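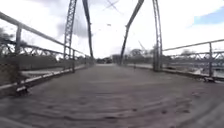
How many units should be ordered for one outdoor route?
Order one working unit for each route and one shared spare for every two routes. A site with a single route still needs its own spare if the service agreement asks for daily runs.

Rostine Outdoor Mobile Unit: Set-up Guide
Section 3. Planning and Budgeting Before Purchase

Reading time: 5 minutes

This section is for the person who prepares the purchase request. Complete it before you open Section 4 (Unpacking). Prices are not listed in this guide. Ask your Mittal sales office for the current price sheet, dated October 2021 or later.

3.1 Measure the route

1. Walk the full route with a measuring wheel, out and back. Record both lengths and use the longer one.
2. Mark every change of surface on the route sheet. Bridge decks, concrete paths, paving and gravel are entered on separate lines.
3. Measure the clear width at the narrowest point. Where there are bollards, measure the gap between them and also the gap on each outer side.
4. The base unit needs a clear width of 1000 mm. Enter any narrower point as a stop.
5. Note the height of curbs and the type of railing on each side. Open railings and solid walls use different sensor settings (see Table 6).

NOTE: Expansion joints and cracks that run along the direction of travel must be entered even if they look minor. A caster can follow a joint for several meters.

CAUTION: Do not plan a route over water without a written answer from the bridge owner on allowed loads and hours of use. The dealer cannot get this for you.

3.2 Choose the battery option

1. Add the out and back lengths from step 1 of 3.1.
2. Multiply by the number of runs per shift.
3. Compare the result with the range on the price sheet. Use the cold weather column if any runs fall below freezing.
4. If the result is over the listed range, order the 1282 Wh pack. Otherwise order the 747 Wh pack.

The larger pack does not fit the Irnau wall charger. Budget for the floor charger in that case, plus an electrician's visit. The floor charger needs its own circuit.

NOTE: Packs cannot be mixed within one fleet. The fleet software will accept two sizes, but the charge schedule will be wrong for one of them.

3.3 Choose the sensor kit

1. Standard kit: routes with a curb, wall or railing on at least one side for the full length.
2. Extended kit: routes with open stretches, or with water or bright reflecting surfaces beside the path.
3. Record the kit number for each route on the request form. The kit is fitted at the factory and cannot be changed on site.
4. Make a slow trial pass with the loan unit, at walking speed, on each type of surface found in 3.1. Keep to the middle of the path and slow down well before any bollards. 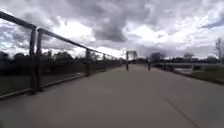 3.4 Costs outside the equipment price

Enter these on the second page of the request form:

- Shipping, both ways, for the loan unit
- Route survey, if done by the dealer
- Permit fees
- Data plan for each unit, including the spare
- Tires and casters for one year
- Training for two operators
- Insurance

Plan for up to 362 operating hours on one set of casters. Rough decks shorten this. Lattice and truss structures can weaken satellite reception, so a route that crosses one may also need the Renis base station, which is priced per site.

CAUTION: The spare unit needs the same insurance as the working unit from the day it is delivered, even in storage.

3.5 Submit the request

1. Attach the route sheet, the surface list and both pages of the form.
2. Have the request signed by the budget holder and the site manager.
3. Send one copy to the dealer and keep one with this guide.

Continue with Section 4 after the order is confirmed.

Comments (4)

Ilona Lakatos
Is the floor charger rated for an unheated shed? 3.2 doesn't say.

Ákos Vida
@Ilona It's in the charger manual, page 2. Ours is in a shed with a small heater on a timer.

Dorottya Kun
Please put the gap width for bollards in the form itself. We had it on the route sheet and the dealer missed it, so the quote came back for the wide base.

Boglárka Erdős
Table 6 is missing from my copy. Can someone post it?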